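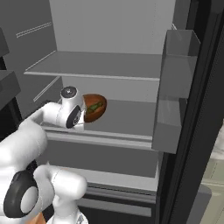 Lectura: 3 minutos

Llevo desde febrero recibiendo correos de Stundia para que pruebe Kilard, su paquete de cocinas simuladas para ensayar tareas con brazo robótico. Al final cedí. La licencia de prueba son 16 días y luego te piden 89 euros al mes, así que me puse a ello con ganas de encontrarle pegas, lo reconozco.

La tarea que elegí es la de la nevera: una hamburguesa en la balda, el brazo blanco y a correr. La hamburguesa tiene hasta su hoja de lechuga y un brillo en el pan que ya quisieran en el bar de abajo. Ahora bien, en mi nevera no hay nunca una balda tan despejada. Hay tápers, un bote de pepinillos tumbado y media cebolla envuelta de cualquier manera. Si quiero saber si un agarre sirve para algo, lo quiero saber con los pepinillos delante.

El folleto promete «70 cocinas listas para usar». Abrí unas cuantas y me parecieron primas hermanas: cambian el color de los armarios y los azulejos, y el reparto de los muebles se repite bastante. La que más me gustó se llama Teston, con muebles verde grisáceo y encimera de mármol. Bonita es. De ahí a que me enseñe algo sobre cocinas de verdad hay un trecho.

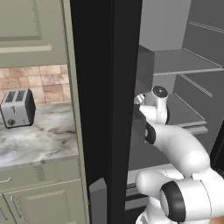
La pinza, junto al canto interior de la puerta en la cocina Teston.

Las puertas son lo que más me interesaba, y lo que menos me convence. Una puerta de nevera real tira, se pega por la goma, pesa distinto según lo que lleve en los estantes. Busqué en la documentación cómo ajustan esa resistencia y encontré un párrafo y un enlace roto. Escribí a soporte y me remitieron a Abou Zeid, el distribuidor, que me contestó con el mismo folleto – en PDF, eso sí.

A favor: se instala sin sustos, la luz es agradable y el visor no se me colgó ni una vez en un portátil ya mayor. Para dar clase puede valer. Para pagarlo todos los meses de mi bolsillo, necesito ver antes la documentación de contactos completa, y me han dicho que llega en la versión 3. He dejado la licencia sin renovar.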